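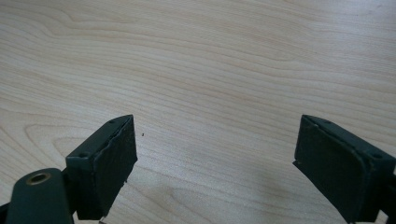
Tabletop, pale finish.

Lularden Residents' Association
Minutes of the general meeting, 08/05/2021

Chair: Radek Vondráček

1. Previous minutes
Approved with one correction. The gate on Říha Lane is to be painted by the association, not by the city.

2. Parking
The chair read two letters about trucks parked overnight near the Fallomura building. The city has said it will repaint the curb lines but gave no date. Members asked for a written reply. The chair will call again and report back.

3. Meeting room
The new tables were approved in May and the bill has been paid. The old ones go to whoever collects them first. Chairs will wait until next year's budget.

4. Water bill
The bill for the shared garden came to $516, against $112 for the same period last year. A leak under the east path is suspected. Pistton has been asked to test the line and quote for a repair – the quote must come to the members before any digging starts. The garden tap stays off until then. Two members objected on account of the tomato beds and were told they may carry water from the laundry room.

5. Noise
Complaints about early leaf blowing were discussed. Agreed to ask the contractor to start at 8:30. A proposal to change contractors failed, 4 votes to 2, with the rest abstaining.

6. Other business
The bulletin board key is missing. Anyone who has it should leave it in the office mailbox.

Meeting closed at 8:40 p.m.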